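4.3 Connecting the Skelonis room controller to the network

Complete section 4.2 (wall mounting and power) before you begin. The status light on the front of the controller must be solid amber. If it is blinking, the controller is still loading its firmware; wait until the blinking stops.

You will need:
The installer PIN printed on the inside cover of the battery tray
The name and password of a 2.4 GHz wireless network
A phone or laptop with the Vurkero setup page open

Note: The controller does not join networks that use a browser login page, such as those in hotels and shared offices. Ask the network administrator to add the controller by its hardware address.

1. Press and hold the Menu key until the display shows SETUP.
2. Enter the installer PIN and press OK. After 3 wrong entries the keypad locks until power is removed and restored.
3. Select Network, then Wireless, then Scan.
4. Select your network from the list. Hidden networks are not listed. To add one, select Other and type the name exactly, including capital letters.
5. Enter the password and press OK. The status light changes to green when an address has been assigned.
6. Write down the address shown on the display.
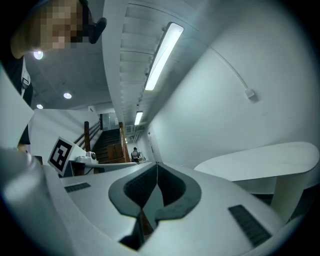
7. On the phone or laptop, open the Vurkero setup page and select Add Controller.
8. Type the address from step 6. Leave the port set to 1747 unless your firewall requires a different one.
9. Select Pair. A code appears on the controller display and on the setup page. Compare the two codes and press OK on the controller if they match.

Caution: Do not remove power during pairing. An interrupted pairing can erase the zone table, and all zones must then be entered again as described in section 5.

4.4 Assigning zones

Each controller handles up to 2 heating zones. Larger rooms require a Barua expansion module, connected to the terminals marked EXT. Turn off power at the breaker before opening the terminal cover.

1. From the main menu, select Zones, then New.
2. Enter a zone name. Names may contain letters, numbers and spaces.
3. Select the sensor that belongs to the zone. Sensors already in use are shown in gray.
4. Set the upper and lower temperature limits.
5. Press Save.

Note: A new zone starts in Manual mode. Schedules have no effect until the zone is changed to Auto. 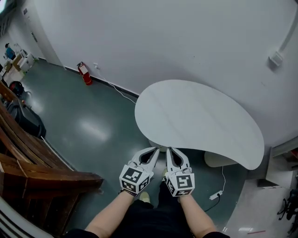 If a sensor does not appear in the list, check that its battery tab has been pulled and that it is within radio range. Metal shelving and foil-backed insulation shorten the range. Press the button on the back of the sensor once and repeat step 3.

Error 47 means that two sensors have the same ID. Remove the battery from one of them, assign the other, then replace the battery and change the ID of the second sensor from the Dultidik utility menu.

4.5 Restoring factory settings

Restoring factory settings clears the network, all zones and all schedules. The installer PIN is not changed.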